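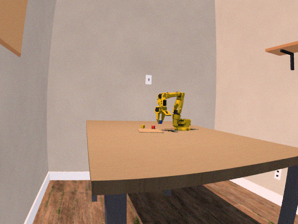 Return-to-service checklist, tabletop arm, Indar cell (simulation)
Completed by: Larasati Jugah
Second check: Yhon Lozano
Reason: fault on run 2297. The arm kept driving down after the stop command and the grip force went past its limit. No hardware was connected.

Mark each line OK, FAIL or N/A. Comments go under the line.

1. Base fixed to table, no drift after reset
OK
Reset 40 times. Base position was the same each time.

2. Joint limits loaded from the current file
FAIL, then OK
Cell was still reading the limits from the old Eltus setup. Wrist limit was too wide. Replaced the file and reloaded. YL checked the values line by line.

3. Stop command halts all joints
FAIL
Shoulder and elbow stop. Wrist goes on moving for 76 ms. Same behavior as on 2297. See note A.

4. Gripper force limit
OK
Limit set to 50 percent until item 3 is closed. Do not raise it to save time on cycle tests.

5. Minimum height above table
OK
Was switched off in the scene settings. Switched back on. Please leave it on, including for demos.

6. Cubes and board at start positions
OK
Yellow cube on the left, red cube nearer the arm, board in front of them.
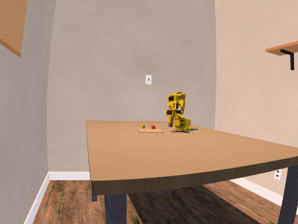 Gripper low over the table, to the right of the red cube.

7. Contact reporting, gripper to table
OK
Touches show up in the log. On 2297 they were logged too, but the alarm level was set so high that nothing was raised. Lowered it. Snædís has the old value if anyone needs it.

8. Contact reporting, gripper to board
FAIL
The board is thin and light contact is sometimes missed. Keep the path clear of it for now.

9. Restart needs a manual confirm
OK
Tried from the console and from the script. Both wait.

10. Log saved with run number
OK

Note A
The wrist controller gets the stop message through the Lumenta bridge and the other joints get it directly. Sulastri is moving the wrist onto the same path. Item 3 has to be repeated in full after that change, at low speed first and then at normal speed.

Result: NOT RELEASED for transfer to the real arm. Simulation runs allowed with the reduced force limit.

Open items: 3 (Sulastri Rahman), 8 (Nilmini Gunawardena)
Recheck: Tuesday, 9:30 a.m., same two people if possible.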